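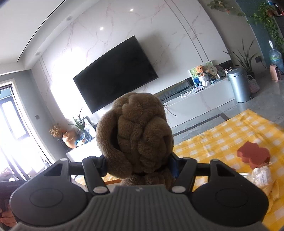
Customer reply, 9:14 a.m.: I've restarted the router twice, same as last month, and the thermostat still drops off the app before lunch. Please don't send me the restart article again.

Ticket 419, Fanus wall thermostat, Falcombe app
Status: open
Priority: normal (customer asked for high)

Notes, second-line support

Read the history before calling. First line closed this as "weak signal." I don't buy it. The customer's own readings show the thermostat holding signal the whole time, and a laptop on the same shelf never lost the network.

Checked the connection log. The thermostat goes quiet 24 minutes after each schedule change and comes back when somebody touches the dial. Walls don't do that.

Tried:
- New password on the network. No change.
- Moved the router to the hall. No change, and the customer was not pleased about the cable.
- Deleted the weekday schedule. Stayed connected for 41 hours.
- Put the schedule back. Gone again in 24 minutes.

Lodhi, who make the radio module, say their latest update "improves stability." It said that last time too. Installed it anyway at 2:30 p.m. Dropped at 2:54.

Customer asks if the heating bill credit still applies. Passed to billing in Drurnivham, no answer yet.

Workaround for now: run on manual, no schedule. It holds, but the customer paid for schedules, so I'm not marking this solved. Replacement unit requested. I expect it to do the same thing. Leave the ticket open until it has run a full week with the schedule on.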